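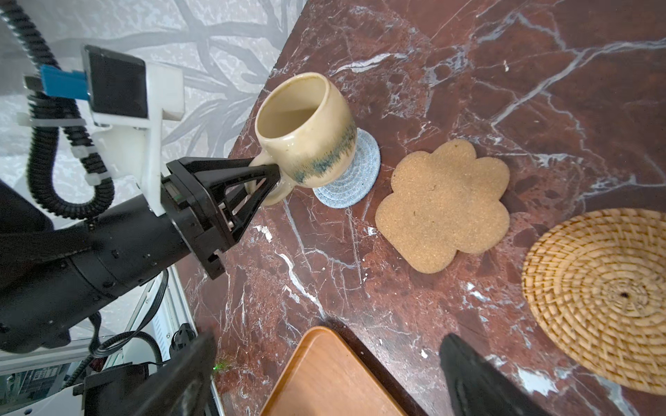
Cream mug, blue-green drips, and what I learned about handles (thread)

1/ Many people asked me in September which mug I use for my morning coffee. It is the cream one with the blue-green glaze running down around the lower half. I bought it from a small pottery studio called Briketari. I want to write a few things about it, because I have now opinions about mugs.

2/ First the glaze. I like very much that the band is not straight. The darker teal goes down in streaks into the cream, each streak with its own length. When I asked in the studio, they told me the drip is half planned and half luck. You put the second glaze thicker and then the kiln decides.

3/ The inside is smooth and glossy, off-white, a little bit yellowish. I prefer a light color inside. In a dark mug I can never see how strong is my tea, and I drink it either like water or like medicine.

4/ The rim is slightly uneven. My mother thought it was a fault and wanted me to send it back. For me it is the best part. There is one place on the rim where my lip fits well, and after a week I was turning the mug to that place without thinking.

5/ Now the handle. I took a beginner course with Přemysl Hrnčiar last winter and I made 11 handles. Two of them survived. So I look at every handle with big respect now.

6/ What he taught us: you pull the handle from a wet piece of clay, with a lot of water, always in one direction. You let it get a little stiff before you attach it. If the mug is too dry and the handle is too wet, there will be a crack at the upper joint. I had this crack many times.

7/ Also he said to check a handle with the mug full, not empty. Many handles feel nice in the shop. Then you pour the coffee inside and your finger is pressed to the hot wall. Please bring your own water to the pottery market, the sellers are used to it.

8/ The base flares a little. I think this is a good idea for people like me who put the mug on a table full of papers. My old straight mug went over two times, once on my tax forms.

9/ The coaster: round, light blue with white, made of coiled rope. You see a soft spiral if you look at it from the top. I was looking for cork but I found this one at the Lalholm stall, and it goes well with the drips.

10/ How I wash a rope coaster: cold water, a small drop of dish soap, soft brush, following the spiral. Then I press it in a towel and dry it flat. I once hung it on a hook and it dried in the shape of a potato chip. Two days under a dictionary repaired it.

11/ Price, because somebody will ask. I paid 319 crowns for the mug, it was in the seconds basket. The same form on the normal shelf was much more. I could not find what is wrong with mine and I stopped searching.

12/ Dishwasher: the studio says yes, I say no. I wash it by hand with a sponge, it takes less time than writing this post. For coffee stains I use baking soda with a little water, I leave it ten minutes and rinse.

13/ Boyang Liao wrote me that he has a similar one, but the drips are brown and the cream is more gray. If you have also one, please put a photo under this thread. I would like to see how different they came out.

14/ Edit, March 2022: the studio has again a seconds basket, on Saturday mornings only. Take cash. The card reader is there but it has its moods.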